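Home | Services | News | Careers | Contact

Tarwood Laundry to Add Automated Towel Line at Putivside Plant

PUTIVSIDE — Tarwood Laundry will bring automated towel handling to its Putivside plant in October, the company said today. The work is being done with Hiltance, which supplies the software, and covers the hotel and spa towels that make up most of the plant's volume.

Staff have been teaching the system with hand-held grippers, picking up towels by a fold or a corner the way they would by hand. The plant employs 38 people, and eight of them have been trained on the tool so far.
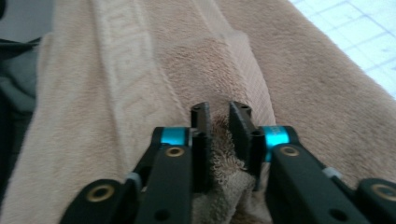

Two gripper fingers close on a fold of a peach-beige towel with a Greek key border.

The new line will take over separating and feeding, the job that workers have long said is hardest on wrists and shoulders. Sorting, stain checks and final packing stay with people.

No positions will be cut, Tarwood said. Feeding shifts will drop from 3 to 2, and employees on the late shift have first choice of openings in inspection and machine care.

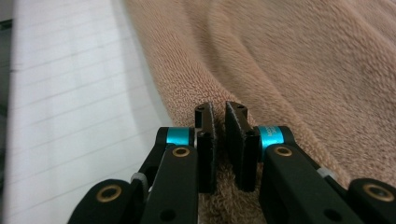
Training is paid and takes place during regular hours. Workers who would like to stay on manual feeding can do so — small orders and oversized pieces will still be fed by hand at the Thomas Street entrance side of the building.

Customer pickup and delivery times will not change.

Last updated: October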